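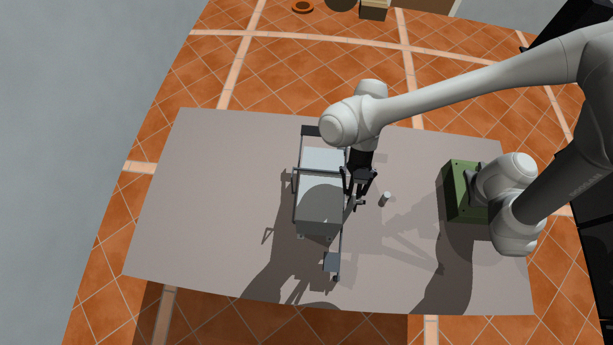

Tremside Evening Program
Floors and Finishes for the Older Home
Handout 4: Laying tile on the diagonal

Welcome back, everyone! Last time we finished up with screeds and straightedges, and I know a few of you went home and found out things about your laundry floors you'd have been happier not knowing. Bring your measurements along again, because we'll use them in the second half.

Tonight is all about turning the pattern forty-five degrees. People have been doing it with clay tile for a very long time, and it's lovely in a room that isn't quite square (so, most of the rooms in this course). When tiles run parallel to a wall that wanders, your eye goes straight to the skinny wedge along the skirting. Set them on the diagonal and every tile at the wall is cut anyway, so the wandering is much harder to pick.

Setting out

Find the middle of the room by snapping a chalk line between the midpoints of opposite walls. Check the crossing with a 3-4-5 triangle, or a bigger multiple if you have the space for it. Then measure the same distance out along each of the four arms, mark it, and join the marks. Those joining lines are your forty-five degrees, and you can carry them back through the centre with a long straightedge. Please do it twice. I have been laying floors for most of my working life and I still do it twice.

Now dry-lay a row from the centre to the nearest corner, with spacers. If you end up with a sliver, shift the whole layout half a tile and try again — it's five minutes on your knees and it saves a great deal of swearing later.

Worked example

Our practice room at Zesau is 3130 mm along the short wall. We want a straight border of 8 full tiles laid parallel to that wall, tiles at 300 mm, with the joints and the cuts at each end taking up whatever is left. Eight tiles come to 2400 mm, so there are 730 mm to play with before joints. Allow nine joints at 5 mm, another 45 mm, and you have 685 mm, or a touch over 342 mm at each end. That's more than a tile, so we'd go up to ten tiles and work it through again. Have a go at that one before you turn up next time, and sketch it as you go.

Borders and bands

A band in a second colour is a grand way to break up a big floor, and it hides a change of level or an expansion joint very nicely. Keep the band wider than your grout lines by a good margin so it looks as if you meant it. Curved bands are harder. Make a template from builder's card, cut your tiles to the template, and number the backs in pencil.

Terracotta in particular

Unglazed clay drinks up water and stains. Seal it before grouting and again afterwards, and try the sealer on a spare tile first, as some of them darken the clay quite a bit. Sort through several boxes at once too, so the colours get mixed across the floor. Order extra for cuts: diagonal work wastes more than straight work, and the Sadus sheet in your folder has the allowances.

For next time

Read the Tabrizi notes on grout, pages 40 to 52. Bring your sketch, a pencil, and something soft to kneel on.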